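Subject: Re: [lindero-reuse] Processor and socket on the Dell towers (ticket 1294)

Dear all,

thank you to Stonby for the long message. I answer between your lines, and I have cut the parts which were about the transport, these are for the other thread.
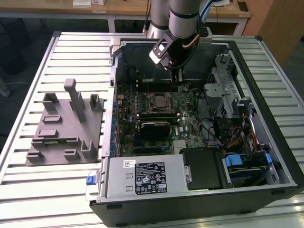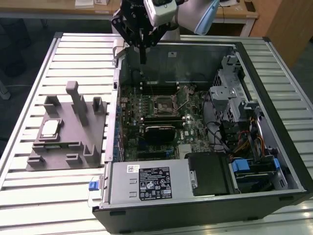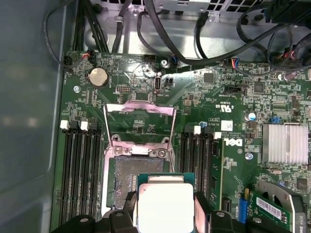
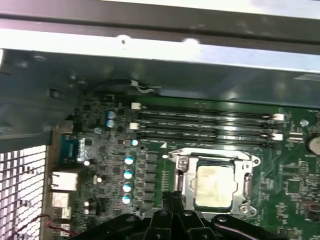
Socket open with the load plate up in the third, processor seated in the fourth.

— Marit Oksvold, bench coordinator, Lindero Reuse Workshop (Landeg)

> On 9 Nov 2022, the Stonby bench wrote:
>
> We have started with the towers from Steritgate. Do you work with the case standing or lying? We have it standing and the processor is difficult to put in straight.

Please lay it on the side, with the open side up. Then the board is flat and the processor stays where you put it when you let go. In a standing case you must hold the processor with one hand and close the plate with the other, and I don't recommend this to anybody.

Before you begin, look where the cables go. In the first picture you see the red, orange, yellow and black wires coming from the lower right toward the board. They are stiff and they like to come back over the place where you work. We push them to the side of the drive cage and they mostly stay.

> Must the power supply and the drive cage come out first?

No. We leave both in. You have enough space at the socket without this. For the memory it is more comfortable with the cage out, but it is possible also with it in.

> Where do you put the processor when it is out? One of ours was on the table and it fell down.

It should have its own place beside the case, and always the same place. In the second picture it lies in a recess of the gray fixture at the left, with the silver side up. If you have no fixture, a small box with foam is good, antistatic foam if possible. Hold the processor only by the edges, also when you are in a hurry.

> Is the old thermal paste a problem if the cooler goes back on the same processor?

Yes, please clean it each time. The fourth picture shows how it looks when it is dry, pale and not even over the heat spreader. New paste on top of this is not a good contact. We use isopropyl alcohol and a cloth without fibers, 2 times, and for old paste sometimes 3 times. I prefer to clean before the processor goes into the socket, so nothing can run down to the pins. If it is seated already, use a damp cloth and not a wet one.

> Some of us press on the processor before closing the lever. Is it correct?

No, please not! The pins in the socket are very fine, in the third picture they look almost like a gray textile. Lower the processor straight down, compare the marks at the corner, let it lie, and close the plate over it. The lever needs some force and this is normal. If the processor does not lie flat by itself, take it up again and look.

> Memory before or after?

After, in our case. First processor and cooler, then memory. Open the white latches at the ends of the slots before you push the modules in. We had in August a broken latch, and it was from a module pushed in with the latch closed.

One more point which you did not ask. The delivery list from Steritgate says 144 towers, but it does not say which ones come with a processor inside. Could you please write this on the case with chalk pen when you open it, "P" is enough. We do the same in Landeg, and then the two lists can be put together.

I still don't have the torque value for the cooler screws. If somebody on the list has the service manual for this model, please send me the page number.

With best regards from Landeg,
Marit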